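Laundry room: the machine is back in use

The washing machine on the ground floor of the Otar building is working again, and members can use it from Wednesday morning. Thank you for your patience during 19 days without it. I know that many of you carried your bags to Thibodeaux Street and back, and in this weather it is not a pleasure.

The repair was a new drain pump, ordered from Sastex for 182 dollars. While we had the toolbox out, we also looked at the other parts which often make trouble in a front-loader, and the first of them is always the rubber gasket around the opening.

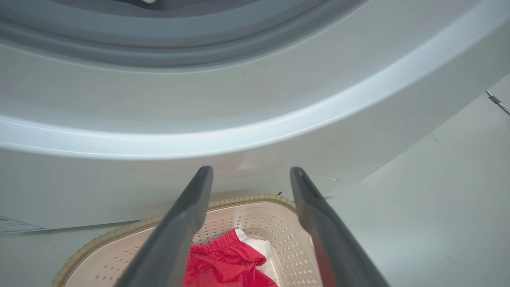

Please wipe it with a dry cloth after your last load of the day. Open the fold with your fingers and go all the way around, because hair, coins and small socks like to stay at the bottom. In November we found a key there, and it is still waiting for its owner in the office.

The second request is about the door. Leave it open when you finish – fully open, if no one needs to pass – so that the drum can dry. Several people close it from politeness, I think, but a closed machine starts to smell after a few days.

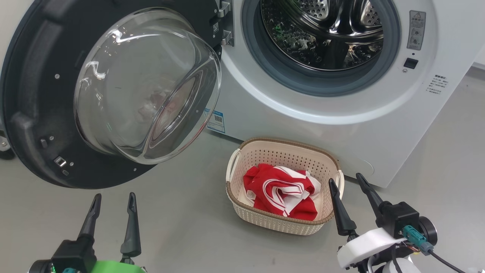
The glass of the door also needs a wipe from time to time, mostly on the inner side where the soap stays. Before you start a load, look into the drum for forgotten things. If you find something, put it on the shelf with a note of the date, and after 28 days it goes to the Hurnora clothing exchange.

The booking sheet is on the wall as before, with a limit of 3 loads per household each week. For questions, please write to me or leave a message in the office.

Kanini Athumani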